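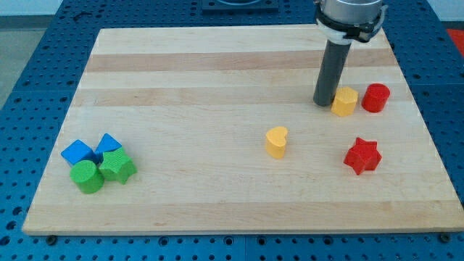
I've worked the sorting tables at Espinoza for 15 years, and since spring part of the job has gone to a robot arm. People keep asking me what it's like, so this is a thread. We make up learning sets for preschools, colored shapes mostly. The arm has no fingers. It has a rod, and it slides the pieces over the board into color groups. The blues and greens are bunched up on the left side there, and the reds and yellows are still spread out.

2/ Before this, four of us sorted by hand at one long table. Bin on the left, trays in front, eight hours. You got fast at it and your neck paid for it. I can do hearts and stars without looking. That skill is worth less than it used to be and I'm not going to pretend otherwise.

3/ What I do now: load the board, start the run, check the groups, clear it, load again. When a piece tips over or gets stuck against another one, I stop the arm and fix it by hand. Stars are the worst. The points catch on each other.

4/ It's slower than me. Yesenia Huerta raced it in the first week and won easily. But it doesn't go to lunch, and over a full shift it comes out ahead. Last month that one station did 2,186 trays. I don't have a number for what we did by hand because no one tracked it by station back then.

5/ That's the other change. Everything is tracked now. The software is called Skenance and it logs every stop, with a code for the reason. If I stop the arm to talk to somebody, it goes in as "operator, other." I had 20 of those in one shift and got asked about it. Most of them were stars.

6/ To be fair to my supervisor, Crescencio Ocampo, he got us a new code for stuck pieces after that. Took a couple of weeks.

7/ Jobs. No one was laid off. Sarahí Lozano moved to shipping and likes it better. Kanchan Dubey took the training and now sets up new shapes on the arm, with a raise. Another coworker retired and they didn't fill the spot. So there are two of us at sorting where there used to be four. Count that however you want.

8/ The raise thing is a sore point. Kanchan's came with a new title. Loading and checking did not get a new title, even though I'm the one standing there when it goes wrong. We've brought it up. There's a meeting on it in November.

9/ My neck is better. My feet are worse, because I stand now and used to sit. I asked for a mat and got one.

10/ What I miss is talking. Four people at a table talk all day. Now it's me on one side of the room and Yesenia on the other, and she wears ear protection because she's next to the shrink wrapper.

11/ A few people asked if I'd go back to doing it by hand. For the same pay, no. I'd like the fourth chair back, though.

12/ If your shop is getting one of these, ask early who picks the stop codes and who can see them. We asked after it was already running. I'll add to this when we've had the November meeting.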